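3.2 Grip surface inspection and contact rules

The handling rules used at the Plirnley site were drawn up in November and apply to all trials with household dishes. Before each session the operator checks the covering of every finger for wear - loose threads, flattened bumps, lifted corners - and enters the result in the log. A covering is replaced after 155 grasps or at the first sign of peeling, whichever comes first. Cables near the work area must be kept clear of the path of the arm.

For open vessels, contact is made on both sides of the wall. Force is raised in 2 steps, with a pause between them, and the lift is not started until the operator has confirmed the grip on the wrist view. 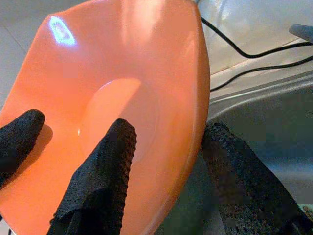 Figure 8. Wrist view of a grasp on an orange plastic bowl, with textured fingers against the inner wall.

Trials in which the object slips are repeated under the same settings and are not removed from the record. The Inow guideline allows up to 10 repeats per object; we kept this limit at both Plirnley and Plirkham.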